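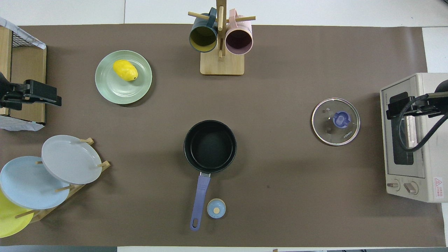
Tuulikki Keskinen
Contributing writer, Food and Home

When I moved to Fosolthorpe I brought two suitcases and one cup. The cup was from my grandmother's kitchen, white, with a thin blue line that had almost disappeared from washing. I believed that in England, the country of tea, a person with one cup would be understood. In the first week my neighbour came to say hello, and I had to drink my tea from a soup bowl so that she could have the cup. She was very polite about it. The next morning a box stood at my door with four mugs in it, none of them alike.

This was my introduction to a habit I have now studied for some years. In the house where I grew up, cups came in sets. There were six for every day and twelve for guests, and if one broke, my mother was sad for a week and looked in shops for the same pattern. In Fosolthorpe I have hardly seen a set in use. People have mugs, and each mug belongs to somebody. You must learn this quickly. I once took a green one at a friend's house and the whole kitchen went silent, until her husband said, "No, no, it's fine, I can have another."

Pavithra Chacko sells second-hand crockery from a narrow shop behind the bus station. She came here from Kottayam as a student and tells me she had the same surprise. "At home we had steel tumblers," she said. "They are all the same. You cannot be attached to one." Now she has roughly 600 mugs on her shelves, and she can say of many of them which house they came from. Most arrive in March, when people clean, and also after funerals. The funeral ones she washes herself, by hand.

I asked her what sells. Plain colours go first, then birds. Mugs with a name on them are slow, but they do go, because sooner or later a Brian comes in. Pottery from the Grunitz works, which closed long ago, has its own collectors, and they come early and turn everything upside down to see the stamp. She keeps a few Grunitz pieces under the counter for those who ask nicely. The price of an ordinary mug is £2, and it has not changed since she opened.

There is a question of size also. My grandmother's cup holds very little, and you finish it while it is hot. An English mug is a long affair. My neighbour makes hers at three in the afternoon, forgets it on the stairs, finds it, warms it again, and carries it into the garden. I used to think this was a bad way to treat tea. Now I think the tea is maybe a kind of company for her, and the temperature is a smaller matter.

Last winter the café Kusteo, by the river, bought new white cups, all the same, with saucers. Before this it had what Pavithra had sold them, a great mixture, and regular customers were given their own mug without asking. There were complaints. An old man who had used the same brown mug for 30 years, first at home and then at Kusteo, where he had brought it himself, took it away again in a carrier bag. By spring the old mugs were back on the shelf, and the white cups are used for espresso, although they are too big for it.

I own nine mugs at present. My grandmother's cup is at the back of the cupboard and I take it out on her birthday. On other days I use a heavy grey one with a chip near the handle. My sister was here to visit in the summer and reached for it, and I heard myself say that it was fine, I could have another.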